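Wood Table Tips I Stopped Believing, And A Few I Kept

Every few months somebody sends me a new trick for getting white rings off a wooden table. Mayonnaise. Toothpaste. A hair dryer. Cigarette ash, from a reader who I suspect just wanted a reason. I have tried most of them on a table I bought for 242 dollars at an estate sale and have since abused on purpose, and my opinion of household tips as a class has gone down.

Let's start with the mayonnaise. The claim is that the oil creeps into the finish and pushes the moisture out. Leave it overnight, wipe it off in the morning, no ring. I left it overnight. In the morning I had a ring and a table that smelled like a deli. After a second night the ring looked fainter, but so did the one next to it that I hadn't touched. White rings are moisture trapped in the finish, and a fresh one will often fade if you leave it alone in a dry room. A lot of miracle cures are taking credit for the calendar.

Toothpaste does something, I'll grant that. It's a mild abrasive, so you are sanding. On a glossy finish you'll trade a white ring for a dull patch, and the dull patch is permanent until you buff the whole top to match. The people who recommend it never show the table from a low angle with a lamp on it. Try that before you decide the repair worked.

The one I kept is dry heat, used carefully. Folded cotton cloth over the ring, iron on its lowest setting, no steam, a few seconds at a time, lift and look. Empty the iron first. I mean pour the water out, don't just turn the dial. It has worked for me on shellac and on an old lacquer, and did nothing whatsoever on a modern polyurethane. If you don't know what your finish is, put a drop of denatured alcohol somewhere underneath. Shellac goes sticky. If it does, stop there and be gentle with that table for the rest of its life.

Dark rings are another matter. Those have gone through to the wood, and no condiment is going to bring them back. Oxalic acid will, on bare wood, with gloves and ventilation and some reading beforehand. Or put a bowl on it.

Now polish. I was given a bottle of Drultix, which promises to "feed" the wood. Wood is dead. It isn't hungry. What the bottle does is leave a thin oily film that looks wonderful for an evening and then collects dust with real dedication. I wiped half my table with it weekly through June and the other half with a damp cloth and then a dry one. By the end of the month the damp-cloth half looked better, and I hadn't had to smell lemon. Kestero paste wax is a decent product if you want some sheen and a bit of slip, but once or twice a year is plenty, and the instructions telling you to reapply every 3 weeks were written by someone paid by the tin.

Scratches: the walnut trick is fine. You rub a walnut over a light scratch, the oil darkens it, you feel clever. It wears off. A wax filler stick in the right color lasts longer and costs less than a bag of good walnuts. Buy one shade lighter and one shade darker than you think you need and blend them. Coffee grounds I would leave in the kitchen - they stain the scratch, yes, and they also stain your cloth and sometimes the area you weren't aiming at.

A reader, Tyra Sjöberg, wrote to say I was too hard on olive oil and vinegar. Her mother used it on a sideboard for decades. I believe her. I also believe the sideboard would have been fine with a dry rag. Olive oil never hardens, so whatever doesn't soak in stays there getting gummy, and vinegar isn't something I want sitting on shellac. We have agreed to disagree, and she has sent me a recipe for pickled beets.

Coasters deserve some suspicion too. Cork soaks through if a glass sweats long enough. Glazed tile is good until the felt pads fall off the bottom, and then it's a scratching tool. Slate looks handsome and sheds grit. I use plain felt-backed leather ones from a shop called Åberg, and I check the backs now and then.
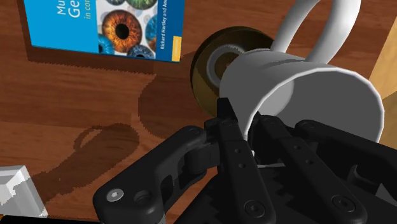 Mugs do more harm than glasses, in my experience, and the part to watch is the bottom. Many have an unglazed ring underneath that feels like fine sandpaper when you run a thumb over it, and every time somebody slides one across the table it leaves a faint arc. You can smooth it with wet 400-grit paper, over the sink, in under a minute. Do the check on any new one before it goes into service. A plain white mug on its side over reddish-brown wood is a nice enough sight, but tip one over with coffee still in it and you'll find out fast whether that finish is sound. Blot, don't wipe. And move any books out of range first, especially one with a bright blue cover, as cheap cover dye can transfer to wood when it gets wet.

As for sealing the top so you never have to think about any of this again, I'm doubtful. The Gatis kit I tried claimed to survive 1,005 hot cups. I don't know who was counting. Mine showed a cloudy patch after 6 months of ordinary breakfasts, and stripping it took a weekend and most of my goodwill. A wiping varnish, three thin coats, with a light rub between them, has held up better and can be patched when it fails. It will fail eventually. Keep the leftover in a small jar, filled close to the top so it doesn't skin over, and write the name of the finish on the lid.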